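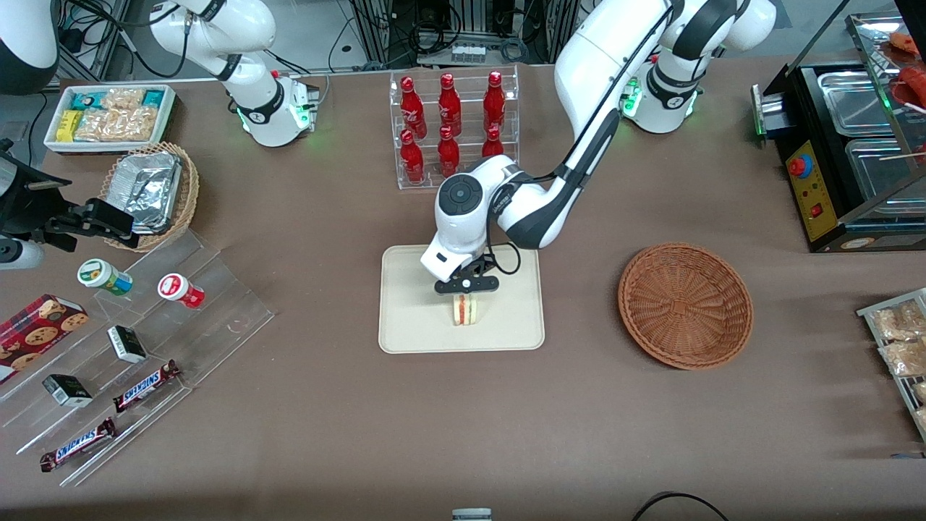
The surplus figure means very little until it is clear who weighed the food, according to Stavros Papadakis, and at what point on the route it was weighed. A crate logged at the factory gate and the same crate logged at a pantry door can differ by a fifth, and most published totals do not say which number they use.

His objection goes to the center of how companies now report food donations. Over the past decade, giving away unsold stock has moved from the loading dock to the annual report. It is counted, valued and in some cases audited. The methods used to count it have not kept pace.

Saarela, a regional maker of chilled ready meals, is a useful case. In October the company closed its second full year of structured donation and reported 929 pallets sent to food banks and school kitchens. The program is run by Vilho Niskanen, who came to it from production planning and treats it as a branch of the same work. Each afternoon the planning system compares open orders with finished stock. Anything with no buyer and enough shelf life left is released to a donation list, and receiving groups have until the next morning to claim it.

The rule on shelf life took the longest to settle. Saarela first released goods with two days remaining. Receivers accepted them and then discarded a large share, as the food arrived too late to be sorted and handed out. The limit was raised, and the number of pallets offered fell. The amount recorded as eaten went up.

"We were moving our waste bill to somebody else's address," Niskanen says. "On paper the first version was the more generous one."

Sorting is the second cost that seldom appears in company totals. Mixed pallets have to be broken down by hand, checked for damage, labeled for allergens and put back in cold storage. Wident, which supplies stock software to 222 pantries and community kitchens, added a field for handling time last year. Vasilică Iordache, who designed it, found that mixed pallets of snacks and drinks took longer to process per pound than any other category, including fresh produce. Produce is heavy and comes in few varieties. Snacks are light, come in many, and each variety carries its own ingredient panel.

Wident now shows the donor this handling time next to the donated weight. Some donors have responded by packing single-product pallets. Others have added a cash payment per mixed pallet, paid to the receiver. Iordache prefers the payment, as single-product pallets leave small pantries with more of one item than they can use.

Transport is the third. Flusum, a refrigerated haulage firm owned by Joonas and Eetu Pitkänen, carries donated goods on return legs that would otherwise run empty. It bills the donor for fuel and driver time and makes no charge for the vehicle. The arrangement works on trunk routes between large towns. It does not work for rural drops, where there is no return leg to fill, and Flusum has stopped quoting for them at the reduced rate. Joonas Pitkänen says the firm lost money on every rural run it tried.

That gap has been taken up in part by Nendevex, a shared cold-storage project that rents locker space at fuel stations. A truck on its normal route leaves the goods, and the receiving group collects them within a set window. Temperature is logged at drop-off and at pickup. If the log shows a break in the cold chain, the load is written off and the donor is told.

Write-offs are where Papadakis would like the reporting rules to start. He proposes three weights for every load: at release, on arrival and after sorting. Only the last would count as donated. Saarela has agreed to publish all three from next year. Niskanen expects the headline total to drop and has already told the sales department to stop printing the old one on packaging.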